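Informe de avance al fondo Kikusano – proyecto de restauración del transporte oruga, taller de Flitstead

Periodo: hasta finales de agosto

El casco está ya desmontado del tren de rodaje y descansa sobre caballetes. Se han retirado las dos orugas y se han revisado los eslabones; 30 necesitan bulones nuevos, que hemos encargado a Teduvport. La rampa trasera cierra bien, aunque la junta de goma no sirve y habrá que cortarla a medida.

El motor sigue en el banco. Esmaeil Zarei ha limpiado las galerías de aceite y ha encontrado corrosión en la bomba de refrigerante. El repuesto que nos ofrecieron era de otra serie y lo devolvimos.
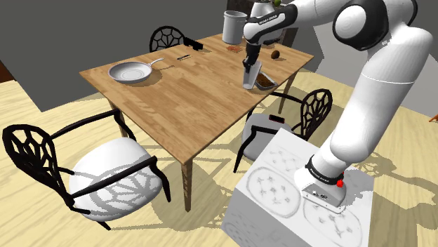 La documentación interior va con retraso. Faltan los planos del compartimento de tropa y Touran Kiani está midiendo los soportes de los bancos sobre el propio vehículo. También queda por decidir el sistema de rotulado de las piezas. Homa Moradi propone una banda negra con letras blancas pequeñas, como las que lleva el brazo robótico en la base y en la muñeca, y en el compartimento del motor nos parece preferible a las etiquetas de papel, que se despegan con el gasóleo. Haremos una prueba con las tapas de registro antes de pedir material.

Gastos: la partida de transporte se ha cerrado por debajo de lo previsto. La de pintura subirá, porque el blindaje lateral tiene más óxido del que se veía con las cajas de herramientas puestas – Tahmineh Nazari adjunta los presupuestos de Abugri.

Pedimos una prórroga de hasta 2 meses para la entrega del tren de rodaje. El resto del calendario no cambia.

Vasylyna Pasichnyk
Coordinación del taller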